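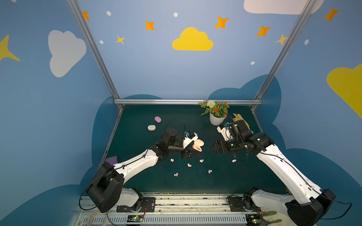 Earbuds, also called in-ear or canal headphones, are small headphones worn in or at the opening of the ear. Sold wired or wireless. Wireless pairs usually come with a case that stores and charges them.

History
Early earpieces were made for hearing aids and pocket radios, one ear only, poor sound. Stereo pairs spread with portable tape and CD players. Fully wireless pairs came much later, once batteries and radio chips got small enough. Among the smaller makers, Tovik started with wired models and dropped the cable after 15 years; Grinov sold only wireless from the start.

Types
Open-fit buds rest in the outer ear. Let in outside noise, weaker bass. Canal types seal with a silicone or foam tip, more bass, some people find them uncomfortable. Tip size matters a lot for both sound and comfort. Bone conduction sets are usualy treated as a separate class.

Charging case
Most cases have a hinged lid, magnets to hold the buds and metal contacts at the bottom of each slot. Battery inside the case is larger than those in the buds, and gives several refills. The Jokum case, one of the smaller ones, is listed at 25 hours total. Dirt on the contacts is a common cause of one bud not charging. Wipe with a dry cloth or cotton swab.

Hearing
Risk depends on volume and time. Long listening at high volume can cause permanant damage, often noticed late. Good sealing tips help, less need to turn it up in noisy places.

Disposal
Small glued-in batteries, hard to replace. Should not go in household trash. Many electronics stores take them back.

See also
Headphones
Hearing aid
Lithium-ion battery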